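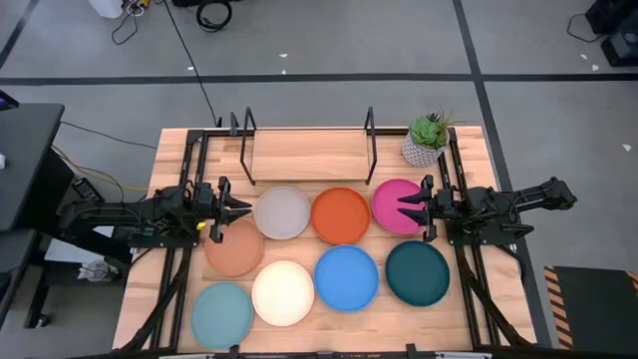
How many dinner plates does a household of two need? Eight is plenty, and we got by for most of last year with six.

I started thinking about it in October, when we moved from the house in Eletthorpe to the apartment in Flindthorpe. The old kitchen had a wall of cabinets and a pantry. The new one has 18 feet of shelf, total, and that has to hold dishes, food, pans and the coffee maker. I measured it before we signed the lease and then packed as if I hadn't.

When I unpacked the dish boxes there were 107 pieces. That includes bowls, mugs, saucers and a gravy boat from my mother-in-law, but it doesn't include glasses. A lot of it came from two sets we were given when we got married. The rest I picked up one or two at a time and never thought of as adding up to anything.

I put everything on the living room floor and sorted it by when we had last used it. The saucers went first. We don't use saucers. The big Montoya platter was harder, because it's the only thing we own that fits a whole turkey, but we haven't cooked a turkey at home in four years. My sister has it now and I can borrow it back.

For everyday use I kept mugs that stack and bowls wide enough for pasta. I got rid of anything with a metal rim, because we do have a microwave and I'm tired of checking.
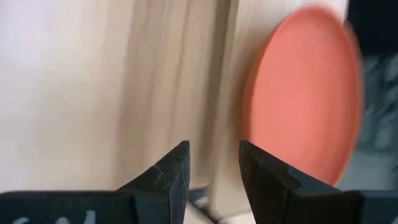 The good china stayed boxed until after the holidays. I called a replacement dealer, who offered less than the cost of shipping it. Then Ruth Quintero from my old office said her daughter was setting up a first apartment and would take the whole thing, chips included. She came over with towels and two laundry baskets and it was gone in half an hour.

The apartment is 900 square feet and the house was a little over twice that, so the kitchen was only the first room. Books were next. I did those over three weekends and they were worse than the dishes. I'll write that up separately.

A few people asked about the shelf risers I mentioned last time. They're the plain wire ones from Skurora, the short size. The tall size didn't fit under our second shelf and I had to take them back. Measure from the shelf to the bottom of the one above it, including the lip - I forgot the lip.

We had six people for dinner last week and used every plate except two. I washed up right after and it all went back on one shelf.

Posted 2/17/18 in Home, Moving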